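Counting the toys again: what we learned in May about demonstrations

In my last post I promised to write about our result from May, and three readers have reminded me since then. So I will try to do it today, before the holidays take all of us away from the lab.

For those who are new on this blog: I work in a small group which teaches a robot to put things in order at home. Our first task is called Tirine, and it is very simple for a person. On a bed there are soft toys and a basket, and the toys must go in the basket. We don't write any program for the movement. A person guides the arm through the task many times, we record it, and a policy is trained on these recordings. This is imitation learning, a well-known method, and I don't claim that we discovered it.

Our question was a smaller one. If you have only a limited number of hours with a good operator, how should you spend them? Should you record many clean demonstrations, or fewer clean ones and some where the operator makes a mistake on purpose and then repairs it?
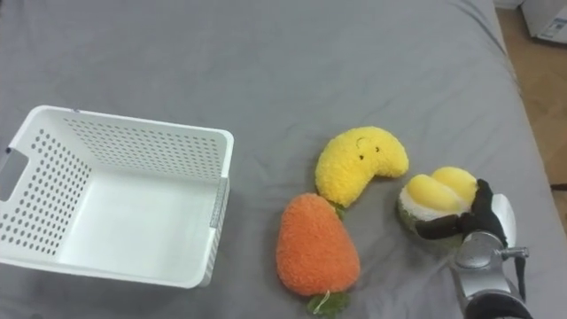

The durian toy in the gripper, with the basket still empty.

The setup

The toys were selected by Chaimae Farouk, and she selected them well. They are soft and have no fixed shape, so there is no single correct place to hold them. The durian has lobes on the top and a shell below, and a grasp that is good for the lobes can be bad for the shell. The yellow crescent looks easy, but it is smooth in its form and likes to turn when you lift it by one end.

The bed is also a part of the problem. A table is flat and hard, and when you press on it, it stays where it is. A mattress goes down when you press, and the sheet makes folds, and then the toy has moved a little from where the camera saw it. In our early tests this cost us more failures than the toys themselves.

We recorded 1,843 demonstrations in total. Takumi Amano did the greatest part of them, and I must thank him, because it is tiring work for the neck. From these, 146 are what we call recovery demonstrations. The operator begins with a bad grasp, or stops with the toy half over the rim, and continues from there until the toy is inside.

Two policies, the same amount of data

We trained two policies. The first, which we named Brorkura, saw only clean demonstrations. The second, Zomthorpe, saw the same number, but the recovery ones took the place of 146 clean ones. (The names come from a list that Darren Naylor keeps. Please don't ask me for the meaning.)

I expected a small difference, and on the first toy it was small. When the basket is empty there is a lot of space, and both policies can let the toy fall from a comfortable height.

With the second and third toy the difference became large. The basket now has something soft in it, which can stand higher than one expects, and the new toy must be released on top of it. Brorkura often opened the hand too early, when the toy was still leaning on the rim. Zomthorpe learned to wait longer above the basket and to correct the position before opening.
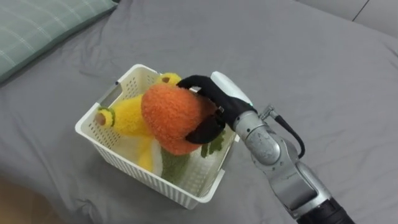
What the numbers say, and what they don't

We ran 101 trials for each policy. I will not put the full table here, as Jacqueline Renaud is preparing it for our report and she has asked me to be patient. I can say that the gain was almost completely in the last part of the task, the placing. In the grasping part I see no difference that I would defend in front of a reviewer.

There is one weak point that I want to mention myself. All the trials were done on the same gray sheet and with the same white basket. Abdelkrim Saber asked me at our group meeting how I know that the policy did not simply learn the holes of this basket. I don't know it. We must test with another basket, and with a sheet that has a pattern.

I was also surprised by how much the hand touches the toys that are already inside. In clean demonstrations the operator tries to avoid this contact. In the recovery ones the fingers go down into the basket and take hold of a toy again, so the policy has seen many times what it looks like when the fingers are deep in yellow fur. 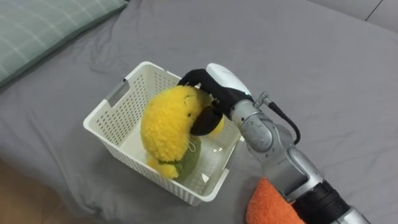
Next steps

We will repeat the experiment with fewer recovery demonstrations, to find where the effect disappears. My guess is that it will survive for a long time, but Darren thinks the opposite and we have a coffee on it. After this we will start with Younis, the second task, where the toys must go out of the basket and be sorted on the bed.

If you have done similar work on soft surfaces, please write to me, above all if your result was different. I answer slowly in August but I read everything.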